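Grasholm wipe-clean tablecloth, small leaf print – six months in

I've been through a fair few tablecloths. We eat at the table, do homework at the table, repot seedlings at the table and, on one memorable arvo, fixed a bike chain at the table. So when the old Presar one finally cracked along the fold I went looking for something tougher and landed on the Grasholm.

I picked the leaf pattern after a long dither between that and a plain navy. My neighbour Rattana Nakpan had the navy and said it showed every crumb, so leaves it was! It's a soft, slightly old-fashioned look, a bit like Nan's curtains, and I've grown really fond of it.

Cleaning first. Tomato sauce, beetroot and texta all came off with a damp cloth and a squirt of dish soap. Turmeric didn't. I left a curry splodge overnight and there's still a faint yellow patch near my chair, though it faded a good deal after a day on the line in the sun. Coffee rings are no bother at all.

It arrived folded, and the creases took ages to drop out. I tried a hairdryer on low (slow, but it worked) and then just put some heavy cookbooks on the stubborn bits. I'd pay extra to have it sent on a roll. It also smelt a bit plasticky until about the second week, so air it on the verandah if you can.

Cutting it to size was easy with kitchen scissors and the edge hasn't frayed. My only real grumble is that it slides on our varnished table, so I've ended up buying clips – the cheap Teker ones, and they're fine.

Would I buy it again? Yep, in the same print. Four stars, and I'd make it five if they sorted out the creases.
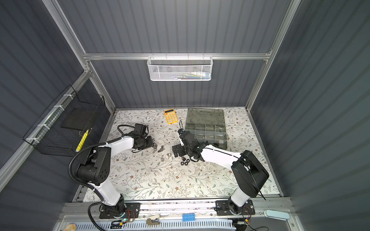 Small leaves and tiny brown blossoms on off-white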